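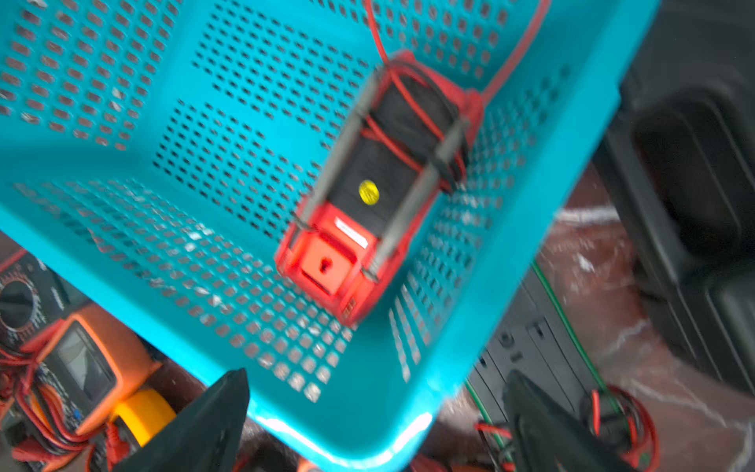 Why does a hen stop laying in the autumn?
The days become shorter, and her body reads this as a signal to rest. She usually changes her feathers in the same period, and new feathers need a lot of protein.

Notes for unit 2, Keeping Small Flocks
Teacher: Efthymia Deligiannis

Day length. A laying hen needs 16 hours of light to keep a steady rhythm. If you add a lamp, add the light in the morning. When a lamp goes off suddenly at night, the birds cannot find the perch and they stay on the floor.

Molt. It starts on the head and neck and moves to the tail. Do not handle the birds much during this time – the new feathers are full of blood and they hurt when pressed. Light breeds often molt late and fast, heavy breeds slowly.

Feed. Keep the layer feed, but some keepers change to a feed with more protein until October or November. Oyster shell goes in a separate dish. Grit is not the same thing as shell, please do not mix up the two words in your homework.

Reading: the chapter on molt by Iraklis Politis, only the first half. Bring your light table for the Hurkby henhouse to the next class, with sunrise and sunset for each month.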